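La nota de rescate

El primer archivo que no se abrió fue la lista de precios. Fiorella Bianchini pulsó dos veces, esperó y vio que el nombre terminaba en cinco letras que no conocía. Probó con el siguiente. Luego con la carpeta entera.

Eran las siete y diez de la mañana y en las oficinas de Plasdale solo estaba ella. Desenchufó el cable de red de su equipo, bajó al cuarto del servidor y desenchufó también los demás. Después llamó a Hanyu Zhong.

– ¿Has tocado algo? – preguntó él.

– Los cables.

– Bien. No reinicies nada. Voy para allá.

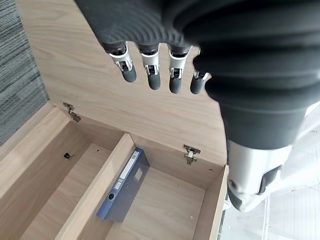 Hanyu llegó con la mochila abierta y el abrigo mal abrochado. Leyó la nota de pie, sin quitárselo. Pedían 4,000 dólares en cuatro días, con una dirección de correo y una falta de ortografía en la segunda línea. Si pagaban el primer día, decía, la cifra bajaba a 1,000.

– Una rebaja – dijo Fiorella.

– Para que no pensemos.

Se sentó y empezó a revisar los registros. El programa había entrado de madrugada con la cuenta de Mollel, el proveedor de mantenimiento, que llevaba sin usarse desde noviembre. Alguien tenía que haberla dado de baja. Fiorella recordaba el correo en que se lo pedían y recordaba haberlo marcado para más tarde. No lo dijo enseguida. Fue a la cocina, hizo café, volvió y lo dijo.

Hanyu asintió y siguió escribiendo.

– ¿Cuántos archivos son? – preguntó ella.

– 3,548. Los planos, la facturación y todo lo de Flivetti.

– ¿Y la copia?

– La copia automática estaba conectada. También ha caído.

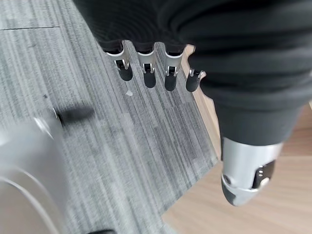

Quedaba el disco de Sukley. Era un almacén a las afueras donde la empresa guardaba muebles viejos, y Fiorella había dejado allí una copia antes de las vacaciones, en un cajón con llave. Fueron en el coche de ella, sin hablar mucho. En la puerta del almacén, Hanyu esperó mientras ella buscaba la llave. El cajón se atascó y hubo que tirar entre los dos.

El disco estaba dentro, envuelto en una bolsa de supermercado. Lo abrieron en un portátil limpio, sobre una mesa coja. Faltaban tres semanas de trabajo. Lo demás estaba.

– Hay que llamar al director – dijo Hanyu.

– Llamo yo. Y le cuento lo de la cuenta.

Él cerró el portátil y lo metió en la mochila. Fiorella salió a la calle, donde había mejor cobertura, y marcó el número.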